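Keeping the Lid On: Energy Use and Cooking Time in a Shared Student Kitchen

Project report, Household Resources module
Mihret Woldemariam
Gasanham College

1. Background

Most students at Gasanham cook for themselves at least part of the week, and most of them do it in the shared kitchens on the residence floors. Electricity is included in the rent, so there is little reason for anyone to think about how much a pot of pasta costs to boil. The housing office sends out a reminder every March asking residents to turn off burners and keep refrigerator doors closed. It does not mention lids.

I chose this topic after reading my own meter for a practice exercise earlier in the course. The stove used more than I expected compared with the lights and the laptop. I wanted to know how much of that came from heating water and how much could be saved without buying anything new.

The question for the project was: does covering the pot make enough of a difference, in time and in electricity, to be worth asking residents to do it?

2. Why a lid should help

Water in an open pot loses heat in several ways. Some passes through the sides of the pot into the air. Some leaves from the surface by warming the air above it. The largest loss near boiling comes from evaporation, as each gram of water that turns to steam takes a good deal of energy with it. A lid traps the steam, and part of it condenses on the underside and drips back down.
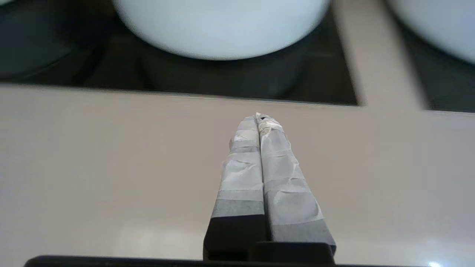
Figure 1. Taped grips, pressed together at the tips.

The fit of the lid matters too. A loose lid lets steam out at the edge, though it still blocks most of the air movement over the surface. A tight lid keeps more in but is more likely to cause boiling over once the heat is up, especially with starchy food. This is why many recipes say to cover the pot until it boils and then move the lid to one side.

3. Method

I used the same burner on the same electric stove for all the tests. The stove circuit was read with a Tronon plug-in meter, borrowed from the course equipment cupboard. Each test used 2 liters of cold tap water in the same pot. The burner was set to 2,000 watts and left there until the water reached a full boil.

I ran the test with the lid off and with the lid on, and repeated both. Between tests the pot was emptied, rinsed with cold water and left until it felt cool to the touch. The burner was also left to cool. The first round had to be thrown out because I had started the second test on a burner that was still warm.

Boiling was judged by eye as large bubbles across the whole surface. With the glass lid in place this was harder once the inside had steamed up, so I also listened for the change in sound. A proper probe thermometer would have been better.
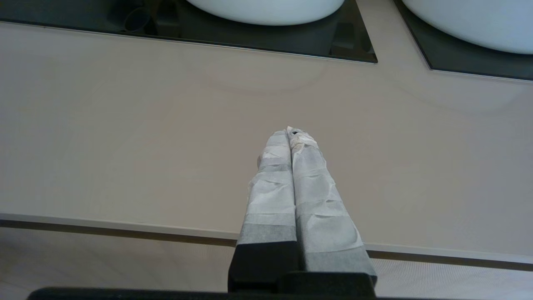

I asked the residents on my floor to fill in a short paper form for their evening meals over the same period. The form asked what they cooked, whether they used a lid, and if not, why not. There were 18 forms returned. A few were missing the last answer, and I left those blank in the table instead of guessing.

4. Results

The covered pot came to a boil sooner than the open pot in every pair of tests, and the meter reading was lower each time. The gap between covered and open was larger than the gap between repeats of the same test, so I am fairly confident it was not only caused by how I judged the boil.

On the forms, pasta and rice were the most common meals. Most people who cooked rice used a lid for the whole time. Most people who cooked pasta did not use one at all, even while waiting for the water to heat. The reasons given were:

Could not find the lid that matched the pot

Worried about it boiling over

Wanted to see when it was ready

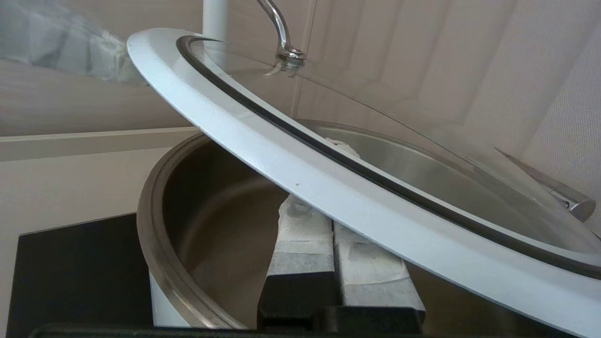 Never thought about it

The missing lid was the answer I had not planned for. The kitchen cabinets hold pots left behind by earlier residents, and the lids are kept in a separate drawer under the counter. Several do not fit anything.

5. Discussion

The saving from one pot of water is small. It adds up over a floor where several people cook every evening, but I would not expect it to show clearly on the building's bill. The time saved may be a better way to persuade people, as the kitchen is busiest at 6 p.m. and there is often a wait for a burner.

Using less water would also help. Habte, who shares my floor, cooks pasta in a wide pan with just enough water to cover it. I did not test this.

6. Suggestions

Store each lid on its pot, and clear out the ones that fit nothing. Put a short note by the stove saying to cover the pot until it boils. If the project is repeated, use a thermometer and include the induction stove in the Plornero building, where the results may be different.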